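Neswood is a text dataset of television episode recaps and reviews, with per-sentence labels for plot disclosure. It was built to train and test spoiler filters for streaming guides. Maintained by Ngọc Mạc and Gerrit Swanepoel.

## Contents

The set covers 58 drama series, mostly limited runs of six to ten episodes. Each series has at least one advance review (written before the first episode aired) and at least one recap per episode.

| File | What it holds |
|---|---|
| `series.csv` | One row per series: title key, genre, episode count |
| `reviews.jsonl` | Advance reviews, split into sentences |
| `recaps.jsonl` | Episode recaps, split into sentences |
| `labels.csv` | Sentence ID, label, annotator code |
| `splits/` | Train, dev and test lists, by series |

Splits are made by series, never by document. A model that has read a recap of episode two should not be tested on episode three of the same show.

## Labels

- `none` — premise, cast, tone, opinion
- `setup` — events from the first 15 minutes of the first episode
- `mid` — events after that point, up to the last episode
- `end` — anything that gives away the final episode
- `unclear` — annotators could not agree

A sentence takes the strongest label that applies. "The case drags until the brother confesses" is labeled for the confession, and the remark on pacing is ignored. Hints are the hard part. Critics often write things like "stay for the last shot," which reveals nothing specific; these are `none` unless the sentence also names a character or an event.

Trailers count as public knowledge. If an event is plainly shown in the main trailer, it is labeled `none` even when it happens late in the series. Annotators watched the trailer before starting on a show.

## Annotation

Two people labeled every sentence. Disagreements went to a third reader, and whatever was left after that became `unclear`. Annotators had seen the full series in all cases except *Varkotness*, where they worked from a written episode guide. Treat the labels for that show with some care, mainly `mid`.

Long recaps were labeled in blocks of 100 sentences. Fatigue effects were not measured.
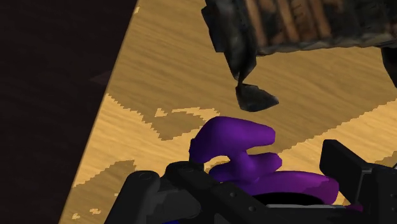
## Known problems

1. Spy and crime series are overrepresented. Comedies are nearly absent.
2. Sentence splitting breaks on quoted dialogue. 107 sentences were repaired by hand; more remain.
3. *Nyaga* was re-edited between its festival showing and broadcast. The advance reviews describe a different order of events, so `setup` and `mid` may look swapped.
4. Episode numbers for *Plidis* follow the original broadcast, where the pilot was shown as two parts. Some streaming guides list it as one.
5. Star ratings were stripped from the text, but phrases such as "a weak three" still appear.

## Use

Read the split lists first, then filter both JSONL files by `series_id`. Drop `unclear` for training. For evaluation we report F1 on `mid` and `end` only — `none` makes up most of the data and hides errors when averaged in.

Do not use the set to judge the quality of a show or a critic. Reviews were picked for length and timing, with no attempt to balance praise and complaint.

## Changes

- **30th November**: new test split, *Varkotness* added, label `hint` removed and merged into `none`.
- **January**: first internal release, recaps only.

Corrections to labels should give the sentence ID, the current label and the proposed one. Gerrit handles the label file; Ngọc handles text and splits.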